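HOUSING STUDIES, UNIT 7
Floors and what they sit on
Instructor: Maricel Catacutan

Reading: the Fodor packet, first two sections. Bring it to class.

Terms for this week

Joist: the beam that carries a floor. Joists run side by side, usually across the shorter width of a room.

Subfloor: the layer nailed to the joists. In older houses it is boards, often laid on the diagonal. In newer ones it is sheet material.

Finish floor: the surface people walk on.

Movement

Wood takes up water from the air and gives it back. A board swells across its width in a damp July and shrinks once the heating comes on. It hardly changes in length. Installers leave a gap at the walls and cover it with baseboard. When the gap is missing, the boards push against each other and the floor can lift.

Cupping means the edges of a board sit higher than its middle. The usual cause is moisture from below. Find the source before sanding. A cupped floor sanded too early will dry out with low edges.

Wooden floor, two views

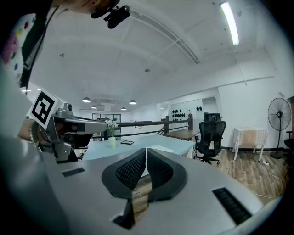
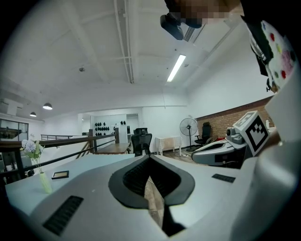 Squeaks come from wood rubbing on a nail or on another board. A screw driven through the subfloor into the joist cures most of them.

For next time: the Flernunthorpe survey covered 557 houses, and 19 had joists replaced. Read the table on page 2 and write one paragraph on where the damage started.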